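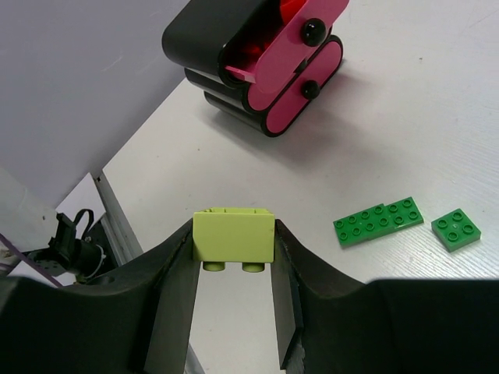 Sorting a big secondhand Duplo lot: by color or by type?

fioremom
Posted 08/03/2025
We picked up a used Duplo lot from a family over in Desitz. The seller said 672 pieces and I believe it, because it filled two moving boxes. My kids are three and five. Right now everything is in one heap in the corner of the playroom, and they dump it, play for ten minutes and walk off.
I want to sort it before school starts. My first thought was by color, since the three-year-old knows her colors. My sister says that's a waste of time and I should go by type. What do people do with a lot this size?

rultwood_dad
By type. Color looks nice on a shelf and it's useless for building. If you want a flat plate and it's under a pile of bricks of the same green, you'll dig for it every time. Your eye picks out a color in a mixed bin a lot faster than a shape.
Mine are:
2x2 bricks
2x4 bricks
plates, all sizes
slopes and arches
people and animals
everything else

knobbly
I'm going to disagree with the above. That works for a six-year-old. A three-year-old isn't going to put a slope in the slope bin. She'll put a red one in the red bin, though, and that means cleanup happens without you. We did type first and gave up after a month. Color has held since December.

rultwood_dad
Sure, but then you have clean bins and no building. Depends what you want out of it.

knobbly
We have building. They pour out two colors and build with those.

Ada Gentile
I run the toy library in Nidville and we have 616 Duplo pieces in circulation, so I sort these every week. We do a mix. Plates get their own shallow tray whatever their color, because they slide to the bottom of a deep bin and stay there. Bricks go by color. Figures and vehicles go in a third box.
Two things I would do before any sorting. First, wash the lot. Warm water and dish soap in the tub, swish, drain, lay out on towels with the studs down so the water runs out of the studs side last and doesn't sit. Leave them overnight. Second, pull the off-brand ones if they don't grip well. Some fit fine. The loose ones make towers fall over and then you hear about it.

knobbly
Studs down? I'd do studs up. The hollow side is where the water collects, so that's the side you want facing the towel.

Ada Gentile
You're right, I typed that backwards. Hollow side down, studs up. Please ignore what I wrote.

fioremom
Thanks, all. A separate plate tray makes sense to me, we have plenty of the long green ones and some little 2x2s. A few of the long ones are really two shorter plates pushed up against each other and I keep grabbing them thinking they're one piece.
Do you take everything apart before washing? Some of it is stuck together pretty hard.

Morena Caruso
Take it apart, yes. Dirt sits in the joints. For two plates stuck face to face, push a brick onto the end of the top one and use it as a lever. Don't use a butter knife. I did, and I have a yellow plate with a notch in it.

rultwood_dad
Or put the stuck ones in warm water for a bit first. Not hot, they can warp. No dishwasher either.

tuckerbox
We've run ours through the dishwasher in a mesh bag, top rack, low heat. Never had a problem.

rultwood_dad
You've been lucky then.

Morena Caruso
Also, do the sorting up on a table instead of the floor. A white or light one if you have it. The greens and blues show up well against it and your back will thank you. I work in batches, one mixing bowl of pieces at a time, and stop when the bowl is empty.

fioremom
Update. Washed over the weekend, two tub loads, hollow side down. I counted as I went and I'm missing some, or the seller counted the crayons and loose train track. I took out 152 pieces to give to my sister for her youngest, mostly duplicate red and blue bricks.
I went with Ada's way: a flat under-bed box for plates, four color bins for bricks, one box for people and animals. The five-year-old wants lime green and regular green in separate bins. I said no. We'll see how long that lasts.

knobbly
Give him the extra bin. It's one bin.

rultwood_dad
Agree with knobbly on this one.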